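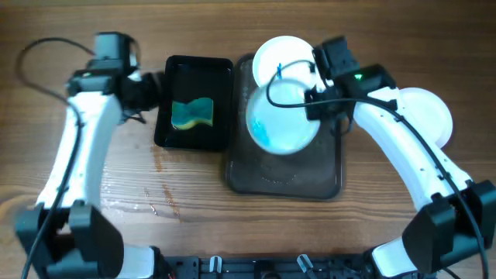
Who is allowed to stand next to a two-armed bench robot while it is running? Under the new shared bench code, anyone who has done the short induction and can reach the stop button without leaning across the arms.

The code went live this month at Judemard and Lirneo, with Kettunen due to join in November. Two pages, plain words, pinned up at each bench. It covers small table-top arms used for household type jobs: washing up, wiping down, folding, sorting cutlery. Big caged machines are not in it and stay under the site rules they already have.

Main points, quickly.

**Water.** Biggest section by far. Wet jobs get their own bench. Sponge and plates go in trays, no open bowls. Max 400 ml of water on the table at any one time, soap included. Spills wiped up between runs, arms paused first, cloth kept on the operator's side. Mains sockets and power supplies go off the table altogether, and no cable joints within reach of a drip. A loop of cable hanging over the plates is allowed if it has no join in it, but it must be checked at the start of each shift for nicks and soap.

Wooden tops are still allowed, which surprised a few people. Early draft had banned them. Judemard argued that half its benches are wood and that a home kitchen will have wood in it too, so the ban was dropped and a weekly check for swelling and lifted varnish went in instead.

**Speed.** Both arms at reduced speed whenever a person is within arm's reach of the table. Full speed only with the area marked off. No exceptions for "just one quick run", the code says so in those words.

**Two arms, one tray.** Allowed, but the first go of any new task has to be done with one arm parked. Operators at Lirneo asked for this after a string of knocked grippers in spring. Nobody hurt, a fair bit of cracked plastic.

**Crockery.** Plain plates only, no chips. Chipped ones go in the bin and not back on the shelf. Glass needs eye protection and a second person in the room.

**People.** Minimum 2 on site for any wet work, one of them inducted. Induction takes 53 minutes including the stop button drill, and has to be repeated once a year or after any change of gripper.

**Paperwork.** One log line per session. Near misses get written down the same day, even the daft ones. The logs from the trial period ran to 2250 sessions over both sites and most of the wording on spills came straight out of them.

Not everybody is happy. Kettunen's floor staff say the water limit is too low to wash up properly and want it looked at again before they sign. Lirneo would of gone lower. The figure stays as it is for now and will be reviewed in the new year.

There is also a row about green lights. Draft three said a green light on the gripper meant safe to approach. That line has gone. Lights mean diffrent things on different makes, so the code now says to treat every arm as live until the stop is pressed and the operator has said so out loud.

Fekitard, which writes the training packs, is putting the induction slides together and says they will be free to any small workshop that asks. The laminated cards come later. Printed copies of the code can be picked up from the front desk at Judemard until 4pm.

Comments on the text to the same desk, in writing please. More when Kettunen decides.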